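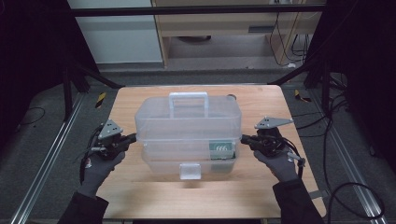 1월 작업노트 / Kava 셀 (핸드헬드 그리퍼 한 쌍)

오전. 왼쪽 그리퍼 조 유격 다시 잡음. 지난번에 조였던 볼트 또 풀려 있음. 록타이트 안 발랐던 듯. 이번엔 발랐고 굳을 때까지 안 건드림. 오른쪽은 멀쩡. 그래도 같이 풀어서 같은 토크로 다시 체결함, 양쪽 느낌이 다르면 작업자가 바로 불평함.

09:40 전원 올림. 왼쪽 엔코더 값 안 올라옴. 케이블 뺐다 다시 꽂으니 올라옴. 커넥터 쪽 의심. 손목 돌릴 때마다 잠깐씩 끊기는 것 같은데 재현이 잘 안됨. 로그에는 드롭 2회. 둘 다 왼쪽. 커넥터 하우징 교체품은 Pundari에 주문 넣어둠, 주문번호 3237. 올 때까지는 장갑 쪽으로 케이블 루프 좀 여유 있게 두고 쓸 것. 당겨지면 또 끊긴다.

영점
- 조 완전히 닫고 0, 완전히 열고 최대값 저장. 순서 바꾸면 안됨 (지난달에 바꿔서 하루치 날림)
- 왼쪽 먼저, 그다음 오른쪽
- 저장 누르고 나서 꼭 한번 다시 읽어볼것. 저장됐다고 뜨는데 안 된 경우 있었음

오른쪽은 한번에 됨. 왼쪽은 닫힘값이 자꾸 밀려서 세 번째에 맞음. 조 패드가 닳은 영향도 있을 것 같음. 패드 두께 재봤는데 안쪽이 바깥쪽보다 얇다. 비스듬히 닳음. 다음 정비 때 양쪽 다 교체.

손잡이 달린 반투명 2단 보관함으로 파지 확인. 초록 라벨에 666 써 있는 그거. 양옆에서 눌러 잡는 방식. 속이 비치는 플라스틱이라 표면이 미끄럽다. 힘 약하면 들다가 흘러내리고 세게 누르면 옆면이 먹어 들어감. 조가 박스 측면에 평평하게 닿는지부터 볼 것. 끝만 닿으면 박스가 돌아간다. 위쪽 단이 아니라 아래쪽 단을 잡아야 뚜껑이 안 들림. 앞쪽 걸쇠 잠갔는지 확인하고 시작. 오늘 첫 시도는 걸쇠 안 잠그고 해서 위아래 따로 놀았음. 그 기록은 폐기함.

걸쇠 잠그고 다시. 들기 - 잠깐 멈춤 - 내려놓기. 조 벌림값 좌우 비교했더니 왼쪽이 조금 늦게 따라옴. 필터 설정 확인해보니 왼쪽만 예전 설정 그대로. Prerno 쪽 설정 파일이 안 덮어써진 거였음. 좌우 같은 파일로 통일하고 재시작. 지연 없어짐. 엔코더 문제인줄 알고 한 시간 날렸다...

샘플링 200 Hz 유지. 올려봤자 왼쪽 드롭만 늘어날듯. 커넥터 바꾼 뒤에 다시 얘기.

점심 후. 프레임 점검.
알루미늄 레일 양쪽 손으로 흔들어봄. 왼쪽 뒤편 브래킷이 살짝 놀아서 조임. 오른쪽 괜찮음. 뒤쪽 검은 기둥이랑 가로대는 이상 없음. 바닥의 노랑검정 마커 위치는 그대로 둘 것. 청소할 때 밀지 말아주세요, 밀리면 테이블 위치 다시 맞춰야 함. 테이블은 마커 기준으로 맞춰놨다.

케이블. 오른쪽 다발은 레일 따라 잘 가는데 왼쪽 바닥에 한 가닥이 그냥 말려 있음. 발에 걸리기 딱 좋다. 클립이 모자라서 오늘은 못 고정함. 클립 주문은 Wainwright 견적에 같이 넣을 것. 그 전까지 왼쪽으로 들어갈때 발밑 조심.

삼각 마운트 판 나사도 한 바퀴 봄. 타공판이라 구멍 위치를 헷갈리기 쉬운데 지금 자리에서 옮기지 말 것. 옮기면 보정 처음부터. 매직으로 표시해두려다가 펜이 없어서 못함. 내일 표시.

장갑. 손바닥 쪽이 반들반들해져서 그리퍼가 손안에서 조금 돈다. 새걸로 갈면 며칠은 뻑뻑할텐데 그래도 가는 게 맞음. 소매는 장갑 안에 넣지 말고 위로 덮어서 쓰는 게 케이블에 덜 걸렸음.

16:20 재확인. 영점 다시 읽음, 양쪽 다 그대로. 보관함 들기 내려놓기 반복하는 동안 왼쪽 드롭 없음. 다만 손목을 크게 안 돌렸으니 고쳐진 걸로 치면 안됨. 유격도 아침에 잡은 상태 유지. 커튼 완전히 닫았을 때랑 반쯤 열었을 때 노출값이 다르게 잡혀서, 기록할 때는 닫는 걸로 통일.

남은 것
- 왼쪽 커넥터 (3237 오면 바로)
- 조 패드 좌우 교체, 교체 후 영점 다시
- 바닥 케이블 클립
- 마운트 판 위치 표시
- 장갑 새걸로
- 설정 파일 자동으로 양쪽에 복사되게 스크립트 손보기. 지금은 수동임, 왼쪽 빼먹기 쉬움

끄는 순서: 기록 프로그램 종료 → 그리퍼 전원 → 허브. 허브부터 끄면 다음날 왼쪽이 인식 안 되는 일이 있었음. 그리퍼는 조 벌린 채로 두지 말고 닫아서 보관. 충격 받은 것 같으면 겉보기 멀쩡해도 영점부터 다시 읽기.

내일 오전에 왼쪽 볼트 굳은 거 확인하고 손목 크게 돌리는 동작으로 드롭 재현 한번 더 해볼 예정. 로그 폴더는 kava_left_drop 으로 따로 뺌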